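LENDCOMBE COMMUNITY ORCHARD GROUP
Minutes of the February meeting

Held in the back room of the Talater Rooms, 7.30 p.m.
In the chair: Manuela Tedesco
Fourteen members present, and two new faces from Mill Rise, who were made very welcome.

The chair opened by saying how lovely it was to see such a full room on such a filthy night. Tea was already made, and the apple cake went round before item 1.

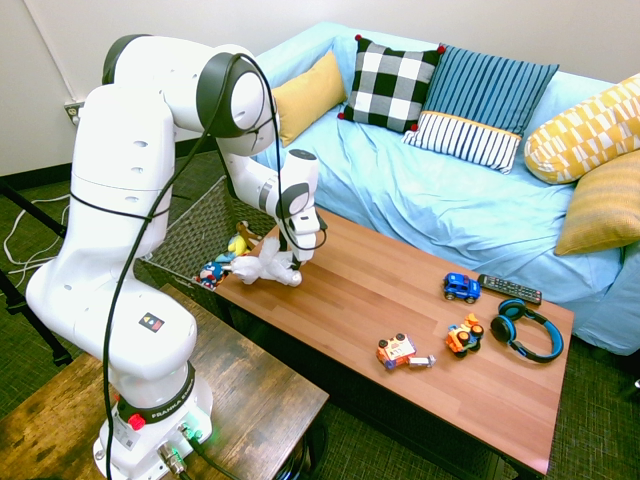
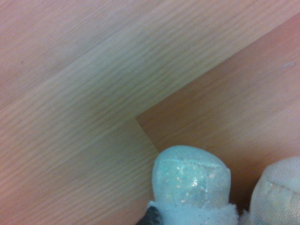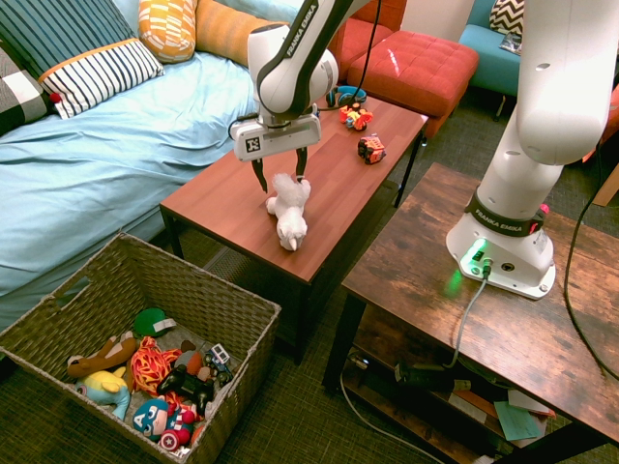

1. Minutes of the last meeting
Agreed, with one correction. The tree lost in the gale was the old Bramley by the gate and not the one by the pond, which is in very good health and was a little put out to read of its own death.

2. Matters arising
The gate has been rehung and now shuts with one hand. Big thanks to Colin and his brother-in-law for giving up a morning in the sleet to do it.
The parish office has replied about the water tap. They are happy for us to have one on the lane side so long as we pay for the meter. To be picked up under item 6.
The wasp nest in the tool shed was an old one. Joan has it in a box if any of the children would like to look at it.

3. Wassail report
What an evening! We sold 300 tickets, the most we have ever sold, and even with the drizzle hardly anyone went home early. The Lendcombe school band played twice through, the second time a good deal faster than the first, and the toast was hung in the branches by the youngest person there who could be lifted that high.

The takings came to £675 after paying for the hire of the lights. Members talked over what went well and what to change:
The mulled juice ran out before the procession got back. Make double next year, and keep one urn back for the band.
Parking on the verge upset the people at number 9. Manuela has been round with a jar of jelly and all is well, but we should ask the farm if we can use the hard standing.
The lanterns made at the after-school sessions were gorgeous. Could we have more of them, and start making them before half term?
Pots and pans for scaring off the spirits need to be collected at the gate afterwards. We still have four saucepan lids and a very good colander looking for their homes.

ACTION: Colin to speak to the farm about parking. Joan to put the colander in the window of the shop.

4. Winter pruning
The top two rows are finished and look splendid – open in the middle like a goblet, with plenty of light getting in. The lower rows are still to do and we would like them done before the buds start to move.

Pritesh gave a short talk on what he learned at the pruning day in Thibodeaux, where he was visiting his daughter. They have far warmer winters there and very different fruit, but he came home full of ideas about keeping ladders out of it altogether by holding the trees lower. There was a lot of interest in this. Several people are no longer keen on the tripod ladder and said so. It was agreed to try it on three of the younger trees in the lower rows and see how they look after two summers.

A reminder to all pruners: wipe your blades between trees, please, especially in the corner where we had canker. The spray bottle hangs on the nail inside the shed door. It was not on the nail last time and was found in the wheelbarrow.

Plums and cherries are to be left alone until summer. Anyone unsure which is which should look for the yellow tags.

ACTION: Pritesh to choose the three trees and mark them with blue string.

5. New planting
The replacement for the Bramley led to the liveliest talk of the evening. Some want another Bramley, in memory of the crumbles. Others would like something that can be eaten straight off the branch by people walking the lane. A vote was taken and it was very close, so the chair suggested both, one by the gate and one further along the hedge, and this was passed with a cheer.

We also have the offer of a young pear called Stamia, raised from a pip by the late Mr Orme and named by him, though none of us knows where he got the word from. His family have kept it in a tub on their patio and would love it to go somewhere it can be seen. Everyone was touched by this. It will go near the bench, with a proper stake and a rabbit guard.

Holes to be dug the week before so that we are not all standing round watching one spade, as happened with the quinces.

ACTION: Manuela to thank the Orme family and fix a time with them. Joan to order the two apples on a half-standard rootstock.

6. Money
The balance is healthy thanks to the wassail. Agreed to spend up to £50 on new gloves and loppers, as two pairs of loppers are past sharpening. The water meter was talked over at length. Carrying cans from the brook last August was hard going for everybody, and all present were in favour of the tap. We need a firm price from the plumber before we vote.

ACTION: Colin to get the price in writing.

7. Grafting day
To be held in the Talater Rooms at the end of next month, starting at 10 a.m. with soup at one. We will be doing whip and tongue grafts, and beginners are very welcome – most of us were beginners last year and more than half of our grafts took, a result we are still rather proud of. Bring a sharp knife if you have one, and sticking plasters either way.

Cuttings for grafting are wrapped in damp newspaper in Joan's fridge. If you have an old tree at home that you would like to see carried on, cut some pencil-thick lengths of last year's growth now and write the name on the bundle. "Dad's one" is fine if that is all you know.

8. Any other business
The barn owl box has had a visitor! Pellets have been found under it and one of the new members from Mill Rise saw a pale bird go over the hedge at dusk. Please keep dogs away from that end until we know more.
The scything group would like to start again in May and is looking for people who can be up at 6 a.m.
The long-handled fruit picker has been borrowed and not signed out. If it is in your garage, please bring it back, no questions asked.
Cake for next time: Pritesh. Milk: Colin.

The meeting closed at 9.10 p.m.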